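Care of Untreated Wooden Worktops and Tables 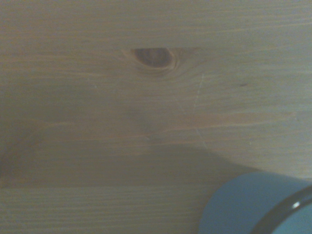
How often should an untreated softwood surface be oiled?

Every two months is sufficient for a table in daily use. A surface that is used only occasionally may be left until it looks dull or feels rough to the hand.

This guidance is issued to tenants of furnished properties by Mestness Housing and applies to all wooden worktops, tables and shelves supplied without varnish. Varnished and painted furniture is covered in a separate sheet.

Daily cleaning

Wipe the surface with a well-wrung cloth and a little washing-up liquid, then dry it at once with a clean towel. Water should not be left to stand, particularly at joints and around taps. Bleach, scouring powder and wire wool must not be used. Steam cleaners are also unsuitable, as they raise the grain and may open the joints.

Marks and stains

Tea, coffee and fruit stains should be treated on the day they occur. Mix 2 tablespoons of bicarbonate of soda with enough water to form a paste, spread it over the mark and leave for ten minutes before wiping clean. Grease may be lifted with plain talc left overnight under a sheet of kitchen paper.

Shallow scratches can be removed with fine sandpaper. Work with the grain at all times and keep the pressure light. Tenants should not use power sanders. Scorch marks and deep cuts should be reported to the maintenance office, which is open until 4 in the afternoon.

Knots

Softwood commonly contains knots, and these are not regarded as damage. A knot may release a small amount of resin in a warm room. Allow the resin to harden, lift it with a blunt plastic scraper and wipe the spot with a cloth dampened with white spirit. Open a window while doing so. A knot that has become loose should be reported and should not be glued by the tenant.

Oiling

Food-safe oil may be collected from the maintenance office free of charge. The surface must be clean and fully dry. Apply a thin coat with a lint-free cloth, wait twenty minutes and remove any excess. Leave overnight before use. Two thin coats are preferable to one heavy coat, which will remain sticky.

Oily cloths can catch fire without a flame. Lay them flat outdoors until dry, or soak them in water before disposal.

Enquiries concerning this sheet should be addressed to Seren Howells, Furnishings Officer. The sheet is reviewed each November.

This website uses cookies to remember your preferences. Accept all | Manage settings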